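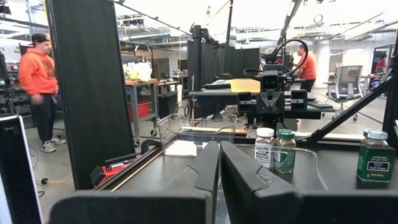
Bagel sesame, black pepper, and the clear bins that started it all.

So I finally did the spices! I've been threatening to do it since May, and if you've been reading for a while you know what my spice situation was like. One deep cupboard, everything three rows back, and me on tiptoe knocking over the paprika every time I wanted oregano.

What set me off was the bagel topping. I was making a batch of dough (my aunt Inese Kazlauskienė's recipe, which she will tell you is not a bagel recipe at all) and I could not find the bagel sesame. I knew I had it. I went out and bought another one, came home, opened the cupboard to put it away, and there was the old one, lying on its side behind the cornstarch. Plus a third one behind that. Three jars of the same seasoning for a household that eats bagels maybe twice a month.

Everything came out onto the table that evening. I had 56 jars and packets, if you count the tiny envelope of saffron I'm scared to use, and 11 of them went straight in the trash. One bay leaf jar had moved house with me from Illivton, so you can guess how much flavor was left in that.

I went with clear plastic bins this time. I tried baskets a few years ago and hated them, I never knew what was in there. With the clear ones I can see the labels from the side and just pull the whole bin out. The little jars live in bins now: one for baking, one for things that go on eggs and bread (bagel sesame, obviously), one for the hot stuff. The big black pepper doesn't get a bin. We go through so much of it that it stays out by the stove, and anyway it's too tall and the shelf above is fixed.

I did think about decanting everything into matching jars, I had a set from Ruvero in my cart and everything, and then I pictured myself writing out all those labels and closed the tab. The caps don't match and I'm fine with it. White means bagel, green means something else, and I turn it around and read it.

Still to do: the tea shelf, which is worse. Also if anybody has a good use for two and a half jars of bagel seasoning, please leave it in the comments. I've already put it on popcorn, cucumbers and a baked potato. The potato was the best one.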